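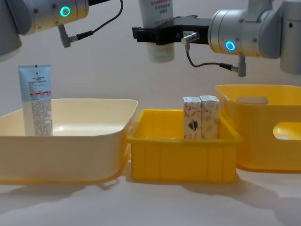
Três caixas plásticas sobre a mesa branca

Quem gosta de fotografar shows sabe que a luz do palco muda o tempo todo, e é uma delícia quando a gente aprende a acompanhar! Comece em modo manual, com a velocidade em 1/300 ou o valor mais próximo que a sua câmera oferecer.

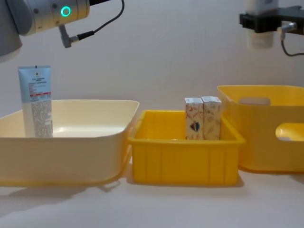 Dicas de fotografia

Depois abra a lente até f/2 e deixe o ISO automático — a Jaqueline Medrano me ensinou isso num sábado e nunca mais larguei. Meça a luz no rosto do cantor,

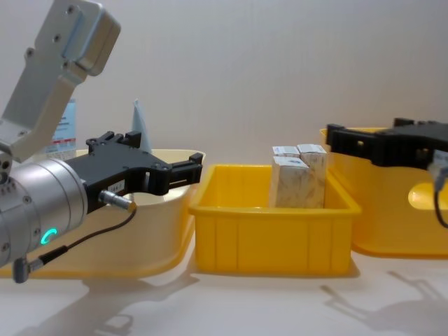 sem se preocupar com o fundo escuro, e dispare em sequências curtinhas, no refrão.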